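Subject: Re: [vodex-users] DNS stops on second subnet after update
From: Keven

Hello all,

thank you for the quick replies, and sorry for my slow answer. I tried the proposal from Callum yesterday evening and I have some results.
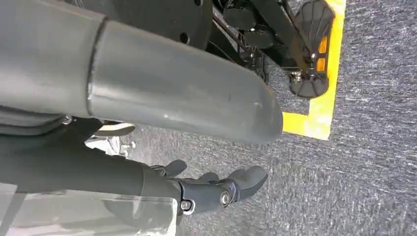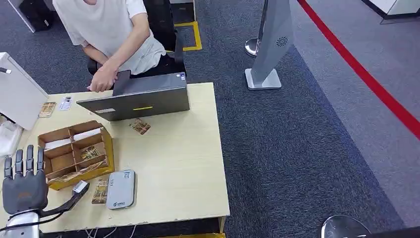
1. What Callum asked

Callum Shearer wrote:
> Can you check if the resolver still listens on both
> interfaces? After the update my Vodex box did bind
> only to the first one. Also please tell us the lease
> time and how many clients are on the second subnet.

2. My results

You were right, the resolver was listening only on the first interface. I added the second address by hand and restarted the service. Now 22 clients on the second subnet get names again. The lease time is 30 minutes, I did not change it.

But one problem stays. The log of the resolver shows 348 refused queries for one night, all from the printer network (VLAN 13). This network has its own firewall rule and it should be allowed to ask on port 53. I compared the rule with the backup from June and I see no difference – only the order is changed, the "block" line is now before the "allow" line. Can the order be the reason? In the old version it was working like this, I believe, but I am not sure.

3. Next step

I will move the "allow" line up tonight and look at the log again in the morning. If somebody has the same update on a Unar access point, please write if you see refused queries too. I can send my config, without the passwords of course.

Best regards,
Keven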